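Unit 2: Household Chores as a Test for Machines
Course handout, revised 10 December 2022

A factory robot repeats one motion on parts that arrive in the same position. A bedroom offers no such order. Cloth changes shape whenever it is touched, and a machine must judge where an edge lies before it can take hold of it. For this reason bed making remains a standard problem in the course.

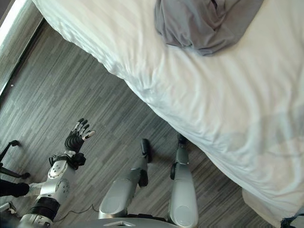
Yara Awad asks whether a slow robot is of any use, given that a person can make a bed in two minutes. The answer depends on whether the person must stay and watch. Time spent supervising is to be entered in the worksheet as labor.

Students will compare the Durnesano and Sistex trial logs, which cover 942 attempts at straightening a sheet. Of these, 383 were completed without help. An attempt in which a person stepped in is scored as assisted, even when the final result was neat.

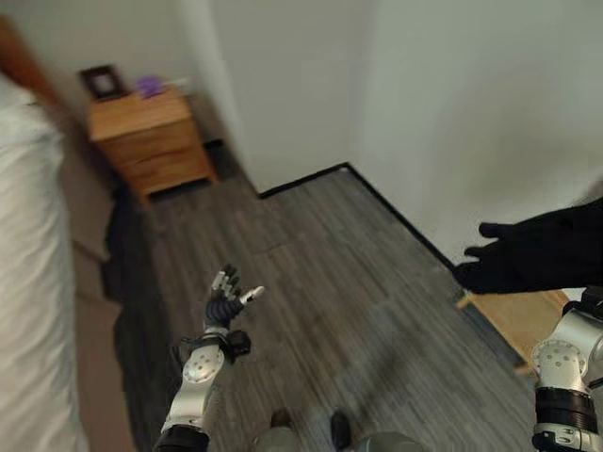
Assisted attempts are to be tabulated separately and sorted by the stage at which help was given. Read Hämäläinen, page 14, before the next meeting.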